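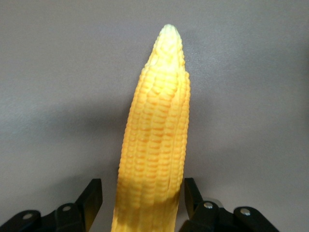

I grew up in a town of 2,000 that held a sweet corn supper every August, and I'd like to speak up for the potluck before the sign-up sheet kills it.

My building has one coming. Roswitha Gisler, who is in charge of these things by virtue of owning a laminator, has sent around a form with 13 fields. You enter your dish, its category, its serving temperature and whether you require "counter adjacency." I wrote "corn." The form told me corn was full and asked if I'd consider a grain.

I know the thinking. Without a plan you might get seven potato salads. I have been to that party. It was a very good party. People took sides. Remo Grasso's had raisins in it and we still bring this up when he tries to give anyone advice about money.

What you get with a plan is a table where everything is present and nobody cares. One salad, correctly sized. One protein. A tray of rolls from somebody who was assigned rolls and resents it. We eat in the order of the laminated cards and talk about parking.

A supper for 300 people back home ran on a phone call that went, "You bringing something?" "I guess." One year there was hardly any dessert, and my aunt drove off and came back with a sheet cake that said Congratulations Dale. We didn't know a Dale. I remember that cake better than I remember my own graduation.

So I'm bringing corn. I've put it down as a grain, which a botanist would let me have, and I am not filling out the field about tongs.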